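3 min read

August 14, 2018
Posted by the list moderator, Whitfield Film Biography list

Re: Birthplace and early credits for the Wornness actress

Replying to the list since a couple of people wrote to me off-list with the same question. The earlier message is quoted first.

> I am putting together the short biography page for the lead in Wornness and
> I have two different birthplaces for her. The festival program says Zavell.
> The press kit says Wonero. Both were printed in the same year. The program
> also says she has two brothers and the press kit says one. Which do we go
> with? I would also like to know if her first credit is the television film
> or the yogurt commercial. I have seen it both ways on other sites.
>
> One more thing, the page is now 3195 words and I was told that is too long.

Go with Wonero. She was born in the hospital there and the family moved to Zavell when she was a few months old. She has said this in two radio interviews, and I have the recordings of both. The festival program was put together from an older agency sheet, which listed where she was living at the time. Programs from that festival often have this problem and I would not use them for birthplaces at all.
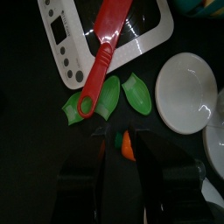 On the brothers, the press kit is closer. She has one brother and one stepbrother. The stepbrother came into the family when she was 13, after her mother remarried. I would write "one brother and one stepbrother" and leave it there. We don't name relatives on the biography pages unless they work in film or have spoken about her in print, and neither of them has.

The first credit is harder. The commercial was shot before the television film but it aired later, and only in a few markets. Our rule on this list has been to order credits by first public showing. By that rule the television film comes first and the commercial second. You can put the shooting order in a note at the bottom. Please don't change the order in the main table, or the page will no longer match the others.

There is a third item that some sites list before both of these, a school play that was taped and shown on local cable. I have not been able to find anyone who has seen the tape. Leave it out for now. If somebody turns up a listing from the cable station we can look at it again.

As for length, yes, it needs to come down. The longest page we have now is less than half of that. Most of the extra is the section on Wornness itself, where you go through the plot scene by scene. That belongs on the film's page. I would keep the paragraph on how she was cast and the one on the dialect lessons and move the rest.
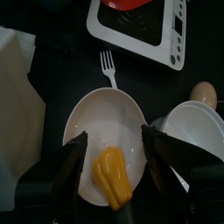
The casting paragraph has a number in it that I would check. You say 70 actresses read for the part. The director's commentary on the disc says 36 read and the others only sent in tapes. If you want to use both numbers, say which is which.

Also, the page calls her a "veteran of stage and screen" in the first line and "a newcomer" in the fourth paragraph. I know these came from different sources. Pick one, or better, drop both and give the year she started.

Please send me the shorter version before the end of the month if you can. I will be putting up the next group of pages in September and would like hers to be in it. Plain text in the body of the message is best. The list software strips attachments, and the last two people who sent me word processor files had to send them again.

If anyone else has the Zavell phone interview on tape, the one where she talks about her father's painting, let me know off-list. My copy stops before the end.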